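La pinza que no sabía soltar

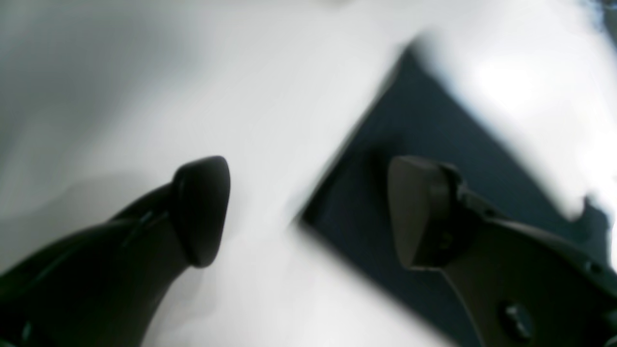

La pinza en marcha, con los dedos abiertos. Movida, como casi todo lo que saca la cámara de la muñeca.

En enero escribí por aquí que el brazo ya doblaba servilletas «sin incidencias». Lo dejo publicado, para que conste mi capacidad de predicción.

La incidencia ocurrió a las cuatro y pico de la tarde, en el intento 122 de una tanda que tenía que llegar a 151. El número no tiene ninguna mística: Hina Lashari calculó cuántos ciclos cabían antes de que cerraran el edificio, y le salió ese. El brazo bajó, cerró los dedos, agarró la tela y, cuando tocaba abrirlos, decidió que no. El programa creyó que sí. A partir de ahí cada uno siguió con su versión de los hechos.

La versión del programa era que la servilleta estaba colocada y que había que volver a la posición de reposo a velocidad normal. La versión de la servilleta era que se iba con él. Y como estaba medio metida debajo del mantel, el mantel también se apuntó al viaje, y con el mantel mi taza, que no tenía que estar allí (sí, Lorna, ya lo sé, lo pone en la hoja de la puerta).

Le di a la seta roja. Bueno, le di al segundo intento; el primero fue a la mesa, a un palmo de la seta, con mucha decisión. Dos segundos en total, según el registro, que para esas cosas tiene una memoria excelente. Nadie se hizo daño. La taza, regular.

Luego vino lo entretenido, que es averiguar por qué. Renji Oshima apostó por el motor de la pinza. Yo aposté por el cable, que es lo que digo siempre y acierto una de cada cinco veces. Si-woo Do se leyó el registro entero mientras los demás opinábamos y encontró la línea: la orden de abrir había salido, la pinza había contestado «recibido» y nuestro código había entendido «hecho». Son cosas distintas, como sabe cualquiera que le haya pedido algo a un adolescente.

La orden se recibió, sí. Pero un hilo suelto de la tela se había metido en la articulación de uno de los dedos, justo detrás de la yema, y el mecanismo se quedó a medio camino. La pinza levantó su aviso de sobrecorriente, muy correcta ella, en un registro que no consultábamos. Llevaba 30 ciclos levantándolo a ratos. Treinta. Si tuviera cara, habría sido de resignación.

Lo que hemos cambiado, por si alguien anda con un montaje parecido:

Ahora leemos la posición real de los dedos antes de mover el brazo. Si no están abiertos, se queda quieto y pita. El pitido es insoportable y lo eligió Fraser Purves, que trabaja en la otra planta y no tiene que oírlo.

El primer tramo de la retirada va lento y en vertical, con un límite de fuerza bastante bajo. Si tira de algo que pesa más que una servilleta, para.

Cualquier aviso de sobrecorriente detiene la tanda. El primero, no el trigésimo.

Las articulaciones se miran y se limpian con pinzas de depilar antes de empezar. Las compré yo y sigo esperando a que alguien me firme el tique.

La seta ha pasado al borde de la mesa, al lado de la mano derecha. Antes estaba detrás del monitor, donde quedaba muy ordenada.

Hemos repetido la tanda con las mismas telas, deshilachadas incluidas, y se paró dos veces, las dos con motivo. Me queda por resolver qué hacer cuando se para con la tela cogida, porque abrir a mano con el brazo energizado no me hace ninguna gracia y de momento cortamos la alimentación y sujetamos el codo entre dos personas, como quien baja un sofá por la escalera. Si alguien tiene un procedimiento más digno, los comentarios están abiertos.

Se aceptan también tazas.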